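11/10/22

I finally sorted out my handheld this week. The old flash cart gave up in August, and I ordered a replacement from Jotar, mainly for the price. It came in five days in a padded envelope, with no manual and a slip of paper giving order number 3719 and a web address.

The site wants you to register before it shows the downloads. I did that, waited for the email, and found it in my spam folder the next morning. The firmware is a small zip file. Unpack it, copy everything to the top level of the memory card and put the card back in. Mine didn't start the first time as I'd left the files inside their folder.

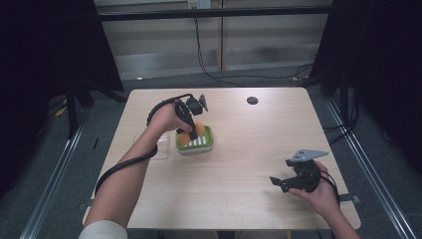

Memory cards are the fiddly part. The cart takes cards of up to 7 GB according to the listing, an odd figure, so I used an old 4 GB one and it's been fine. They're tiny and I have lost two down the back of the desk. A green tray on the table is a good idea for small bits like that, and I may get one before I open the case to change the shoulder button.

Saving works in all the games I've tried except one puzzle game, which forgets everything when you switch off. Elisa Gentile left a comment on my last post saying her Fevo cart does the same, and that changing the save type in the menu cured it. I'll try that next.

Battery life is a bit worse than with the old cart. I get five hours with the screen on low.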